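Splitting a Long Household Task into Labeled Subtasks

Stela Documentation – Methods Series
Last revised January 22, 2020

This page explains how to segment and label recordings of a two-armed mobile robot handling household waste. It applies to the Jaswood task set and assumes that the Tapley viewer is already installed and that your recordings have passed the time alignment check.

Before you begin

Open the recording in the viewer and load the head camera, the joint readings and the gripper readings on the same timeline. Confirm that the task sheet matches the recording. Waste handling uses 7 subtask labels: approach, open lid, remove bag, transfer, place, close lid and retreat. Do not add labels of your own. If a recording contains an action that none of the labels covers, mark the interval as "other" and write a short note.

Step 1. Mark the contact events

Play the recording once at normal speed without labeling anything. On the second pass, place a marker at each moment when a gripper closes on an object or releases it. Use the gripper readings for this and the camera only as a check. Thin plastic film gives very little resistance, and a gripper holding a bag may report nearly the same opening as one that is fully closed.

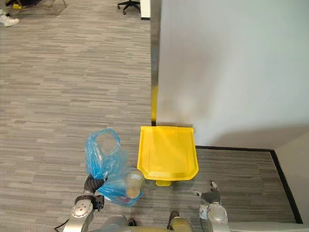
Record the arm for each marker. Left and right always refer to the robot's own left and right. When the two arms act together, enter both and set the lead arm to the one that made contact first.

Step 2. Assign the object states

Every interval between two markers requires a state for the bag, the lid and the bin. The permitted states for the bag are in bin, held, resting and unknown. The lid may be on, off or unknown. Use "unknown" whenever the object is out of view or hidden behind an arm, even if its state seems clear from the earlier part of the recording. The Sasau model fills in missing states during training, and a guess entered by hand cannot be told apart from an observation.

Contents visible through a bag are entered in the notes field and do not receive a state.

Step 3. Set the boundaries

A subtask begins at the first arm or base motion directed at its goal and ends when that goal is met. Pauses belong to the subtask that precedes them. For "transfer", the starting point is the first movement of the base or arm after the bag is held clear of other surfaces.

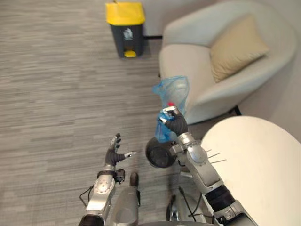 Intervals shorter than 18 camera images should be merged with the neighboring subtask, except where a release takes place within them. Dropped objects are always kept as separate intervals, however short.

Step 4. Review and export

Each recording is labeled by 2 annotators working separately. Open both label files in the compare panel and resolve any boundary that differs by more than 1000 milliseconds. Smaller differences are averaged on export. Disagreements over object state are never averaged – they must be settled by viewing the recording again.

Export with the "include unresolved" option turned off. Files exported with this option on will be rejected at upload.

Related pages: Time Alignment Check; Gripper Reading Reference; Sasau Training Settings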